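Advice > Buying and Selling > Interviews

What a buyer's agent looks for in an older house

Milagros Olivares has sold houses in Pultow for ten years, most of them built before her clients were born. She works out of the Loltholm office and takes on no more than eight buyers at a time.

Her first stop at a showing is the basement. "Kitchens get all the attention, and you can change a kitchen," she says. "I want to see the walls down there and the age of the furnace."

One couple she worked with last spring had their hearts set on a two-story place near the river. The inspection found an old sewer line with roots in it. The sellers agreed to take $2,630 off the price, and the sale went through in March.

"They were ready to walk away," Olivares says. "I told them to get a second quote first. It came in lower."

She tells buyers to read the seller's disclosure twice and to ask for utility bills from the winter months. She also likes to visit at 8 in the morning, when the street is busy and the neighbors are leaving for work.

Bedrooms get less of her time. She checks that the windows open, looks in the closets and moves on.

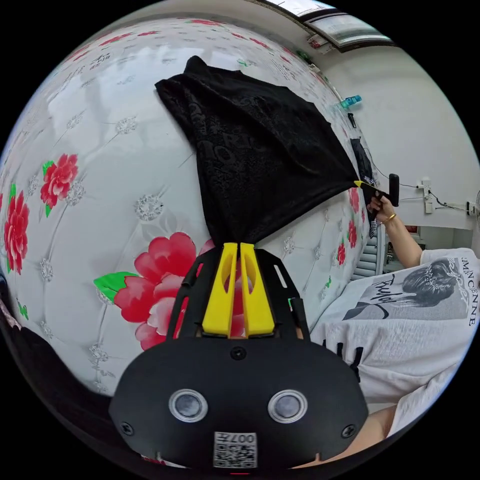
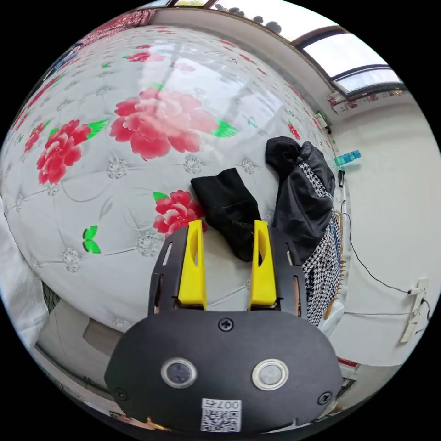 On financing, Olivares wants clients to talk to a lender before they tour anything. "Two lenders, if you have the patience. The rate is one thing, but ask about the fees and get them in writing."

She expects prices in Pultow to hold through the summer.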